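3.2 Collecting demonstrations by hand
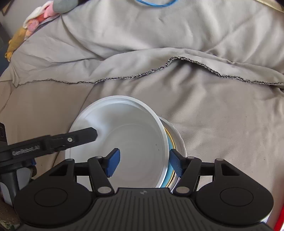 Figure 4. Handling crockery with two hand-held grippers, seen from the gripper at the near rim. One blue pad is inside the upper bowl, the other outside the stacked rims.

Demonstrations for the crockery task were recorded with a pair of hand-held grippers, one in each hand of the person doing the showing. We had first tried remote control of the Prokerik arms, and the attempt was instructive mainly about the patience of Şengül Ekinci, who needed most of an afternoon to record seven usable runs. With the hand-held tools she recorded 20 before lunch, and asked that the remote-control rig be moved to a different room.

The task sounds modest: take hold of a stack of dishes on a soft surface, lift it, and put it down somewhere else without changing its order. Soft surfaces were chosen on purpose. Our earlier policy (Section 2.4) had been trained entirely on hard table tops, and had come to rely on the table to stop a bowl from sliding away. On a blanket the bowl tips, the cloth bunches up, and the policy carries on with great confidence towards the place where the rim used to be.

Demonstrators were given one page of instructions, written by Fadwa Slaoui and largely ignored. It asked them to pinch the near rim with one pad inside the bowl and one outside, as in Figure 4, and to use the second gripper only to steady the load. Where the outer pad spans more than one rim, the grasp counts as a stack grasp, whatever the demonstrator later says was intended. This rule settled most arguments in labelling, though two remain open between the authors.

We kept 200 demonstrations from the Skostcombe sessions. Runs were dropped if either gripper lost tracking, or if the person put a tool down to move a dish with their fingers - a habit that proved hard to break, fingers being rather good at this. Ashraf Shawky and Zeyu Hou labelled the grasps separately and then compared notes.

One weakness should be stated plainly. A person holding a gripper still knows how heavy a bowl feels, and corrects for it through the wrist without thinking. None of that reaches the recording, which holds only the tool's path, the jaw opening and the camera view. The learned policy therefore copies the correction without its cause, and will sometimes give a small, thoughtful tilt to a dish that did not need one. Section 4 reports how often this mattered.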